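Running a handheld gripper session on a shared floor

Scope

This procedure covers recording with handheld gripper tools in an open-plan workspace where several operators work at the same time and other people pass through. It applies to the Basthorpe floor and to the Suddale annex. It does not cover arms or mobile bases under power, which have their own procedure and their own sign-off.

You need a charged gripper for each operator, the session sheet, floor tape, lint-free wipes and the calibration board. Allow 12 minutes for setup the first time.

1. Clear and mark the floor

Walk the area before anyone picks up a tool. Remove cables, packaging and loose sheets from walking routes. Boards and mats needed for a task are taped on all four sides or lifted between takes.

Mark each station with tape. Leave at least 600 mm between the edge of a station and any route people use to reach the stairs, doors or storage. Chairs on casters are pushed under a table or moved out of the station. A parked robot inside the working area must be powered down, with its stop button reachable from the open side.

2. Assign operators and a floor lead

Each session has one floor lead, who does not record. The lead holds the session sheet, calls start and stop, and has the authority to end a take for any reason. With more than 4 operators, appoint a second lead and split the floor between them. Write both names on the sheet.

Operators wear closed shoes. Lanyards come off. Backpacks are allowed only if the straps are fastened and nothing hangs from them.

3. Check the tool

Inspect the gripper before power-on. Look for cracks in the body, loose screws at the finger mounts and torn finger pads. Open and close the fingers ten times through full travel. If they bind, tag the tool and take another; do not adjust the linkage on the floor.

Clean the lens with a dry wipe. Wipe from the center outward and do not use solvent. Then record five seconds of the calibration board at arm's length and play the clip back. Reject the setup if the board is blurred or if the fingers are missing from the lower part of the view.

4. Confirm who is in view

The lens is wide and picks up people well outside the task. Treat everyone on the floor and on any upper level with a line of sight as being in the recording. The lead confirms that each of them has signed the current notice, including visitors. A person who has not signed either leaves the area or the take does not start.

Badges, screens and whiteboards need the same check. Turn screens away or lock them. Printed clothing is acceptable, but note it on the sheet so that the reviewer can decide on masking.

5. Carry the tool between stations

Most contact incidents in our log happened while walking, with the operator watching the fingers. Hold the tool in front of the body at waist to chest height, fingers forward, and look past it at the route. Keep a full arm's length from anyone ahead of you. Do not walk backward. When two operators meet, the one nearer the wall stops.

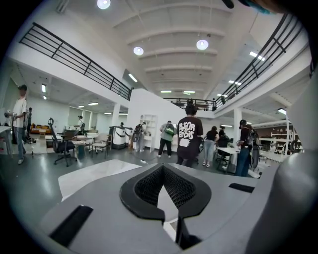 6. Record the take

Wait for the lead's call. Say the station number and the task name aloud, then hold the tool still for two seconds so the tracker can settle. Perform the task at normal speed. If a person steps into the station, stop moving, lower the tool and say "hold." A take interrupted in this way is closed and marked void — do not resume it.

7. Close out

Return the tool to its cradle before filling in the sheet. Enter takes completed, takes void, and the tag number of any tool withdrawn. Upload within the same shift. Valeriano Robles reviews void takes every Tuesday and will ask the lead for details, so write the cause in full words.

Revision notes

Step 4 was extended in November to cover upper levels, at the request of Noelia Montoya. The limit on operators per lead is unchanged. Send corrections to Cameron Moncrieff and quote procedure 349.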